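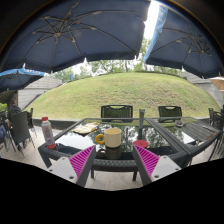

Glass-topped table on the patio, with mug and bottle.

Tindaddale Garden Rooms
Patio furniture: frequently asked questions
Last updated 19 Feb 2024

Can the glass top be lifted off?
Yes. It rests on the woven frame and is not glued. Two people should lift it straight up and store it on edge, on a blanket.

Why does the glass show every mark?
Dark glass reflects trees and sky clearly, so water spots and dust stand out against the reflection. Wipe with a damp cloth, then a dry one. Vinegar diluted 1 to 20 removes hard water film.

Can I put a hot mug directly on it?
A mug of coffee or tea is fine. Pans and grill trays need a trivet.

How do I clean the weave?
Use a soft brush and dish soap, working along the strands. Rinse with a garden hose. Pressure washers lift the strand ends, and this damage is excluded from the warranty.

Does the table need a cover in winter?
We recommend one from the end of September. The Tostiter cover, size 44, fits the standard table. The Trider cover is cut for the bench and will not close around the table legs.

The table rocks on my paving. What should I do?
Move it a few inches first. If it still rocks, fit leg pads (sold in packs of 3) under the short leg.

Where do I order replacement glass?
Through Engström, our parts supplier. Measure the glass itself, excluding the woven edge.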